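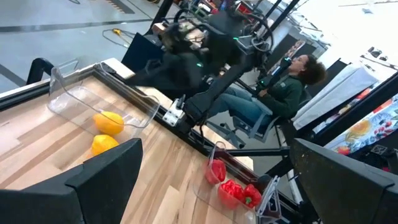

Oct 22, 2026 - bins and produce table, Haltonard room

Started the day sorting peppers by color, a skill I last used professionally in kindergarten. Yellow in the big clear bin, red in the smaller one. I had planned on matching bins all around, but the Allia order came in two sizes and I wasn't going to wait for Aasen to sort it out.

Notes on the bins:

- Clear walls are good for seeing what's inside and bad for everything else. They pick up every reflection in the room and show fingerprints from across it.
- The small black clips hold a bin to the table frame well enough. Unclipped bins wander. Found one halfway to Stultdale this morning (fine, the next table over).
- Wiped down the butcher block. Go with the grain or you get fuzz in the cloth.

The produce box is up to 132 pieces since the September delivery, 70 of them peppers. I don't know who thought we were running a salad bar. Raspberries are the problem child: about the size of the lemons, which bothers me more than it should, and they get filed under "red" along with the peppers. I'd like them to have a bin of their own.

Switched to the mixed layout after lunch. Four bins near the corners, green peppers far left, the rest of the fruit wherever it lands. Lemon vs. "orange-yellow thing" is still an open question - my label sheet says both, in my handwriting.
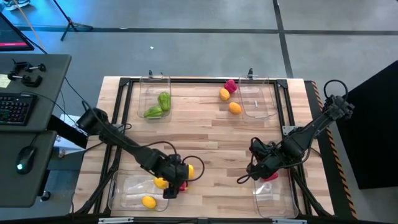
To do

- Relabel the orange-yellow thing. Pick one and live with it.
- More black clips.
- Ask Aasen about the bin sizes again, politely this time.

Comments (2)

It's not a lemon. It has never been a lemon.

Please put the lids back with the bins, they're on my shelf again.

Search notebook Go

Recent entries
Table frame, squeaky corner
Stultdale shelf inventory
Cloths that shed, ranked
Order 1064, what came and what didn't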